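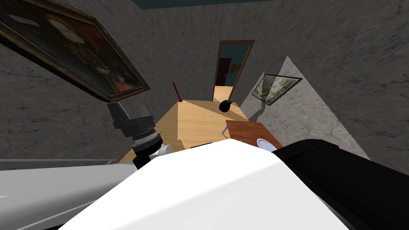 El fallo que me ha tenido cuatro tardes dando vueltas es muy tonto de contar: le pides al robot que baje el brazo izquierdo hacia la mesa y el simulador te suelta "autocolisión" y se planta. Yo lo veía en Oton, con la escena de la habitación de piedra, y le echaba la culpa a todo (al plato blanco de la mesa, al marco de la puerta, a mi propio código). Pues no, el problema estaba en la malla de colisión del torso. Fijaos en lo cerca que queda la carcasa blanca de la muñeca: con una malla un poco inflada, el planificador cree que se tocan.

Vamos con el arreglo, que se hace en un rato.

Primero, guarda una copia del modelo. Yo no la guardé y me tocó pedírsela a Kálmán Dobos, que por suerte tenía la suya.

Abre el registro de Jellden y busca la primera línea con "self_contact". En mi caso era la 3,049, y nombraba el torso y el segmento de muñeca izquierdo. Apunta los dos nombres tal cual.

Activa la vista de colisiones y mueve solo el codo, despacito. Si el aviso salta mientras las piezas visibles siguen separadas, tienes el mismo fallo que yo.
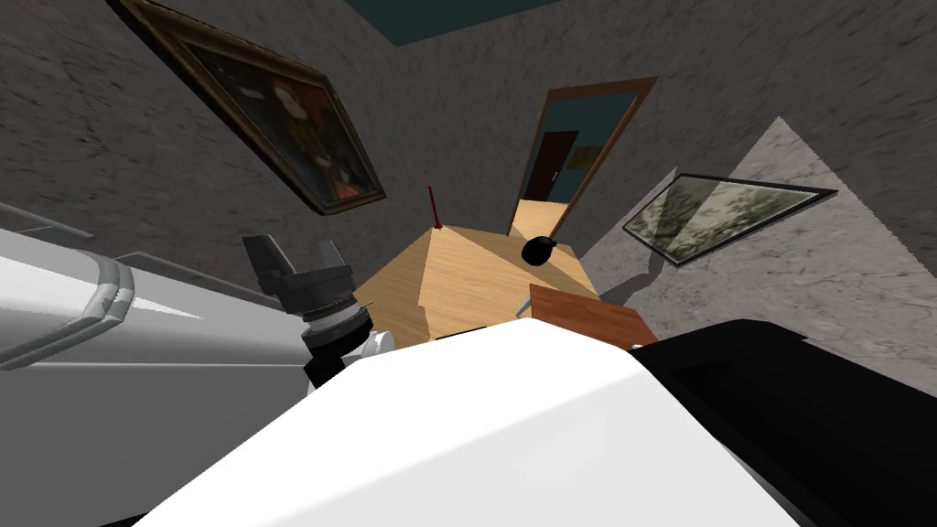 Pinza izquierda abierta, orientada hacia la mesa.

Ahora entra en el torso y baja el margen de 14 a 4 milímetros. Ojo, ¡no desactives la pareja entera! Henrik Sauerland lo hizo así en una prueba y el brazo atravesaba la carcasa sin que saltara ningún aviso.

Recarga y repite el movimiento 12 veces, a velocidad baja. Si vuelve a pararse, mira también el margen de la muñeca - a veces están inflados los dos.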